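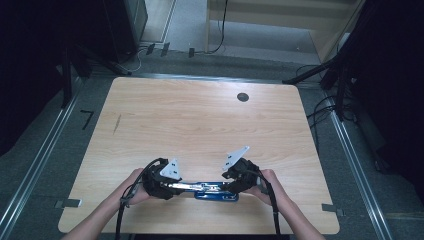 Jullholm, 30 May 2019

Home | Forums | Packaging Lines | Sealing & Wrapping | Search

Thread: Flow wrapper end seals leaking above 60 packs/min

pbui_line5
We run an Imano horizontal flow wrapper on 900 g trays. Up to 60 packs a minute the end seals pass the dye test. Above that we get channel leaks at the fin fold, always on the trailing end. Film is the same laminate we have used since March. Jaw temperature reads steady on the controller. I have already replaced the crimpers and checked alignment with carbon paper.
Phúc Bùi

mwk_service
Dwell time. You raised the speed and left the temperature alone. Go up 5 degrees at a time and retest at each step.

s.shokri
I disagree. If it were dwell, both ends would leak. One end only points to the tray sitting late in the cutoff window, so the jaws close on stretched film. Check the infeed phase before touching the heat.

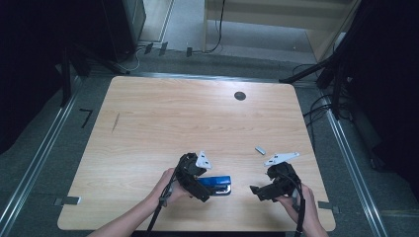 On our Willham the infeed chain had worn enough to shift the tray back at speed. At low speed it was fine. Adjusting the phase cured most of it, and a new chain cured the rest.
Saeed Shokri

mwk_service
Both jaws don't always run at the same temperature across the face. I have seen one-sided leaks from a weak cartridge heater. The controller reads a single thermocouple — it won't show that.

pbui_line5
Measured the jaw faces with a contact probe. Even across the width, so the heaters are okay. Phase was late. Advanced it and ran at the higher speed, with one leaker left in the test batch. Chain is on order from Mwakalinga, part 2446.

s.shokri
Check the sprocket as well before you fit it.

Comments (2)

rollstock_ray: Same fault on our line. Which direction did you move the phase?

pbui_line5: Forward, so the tray arrives earlier. Small steps.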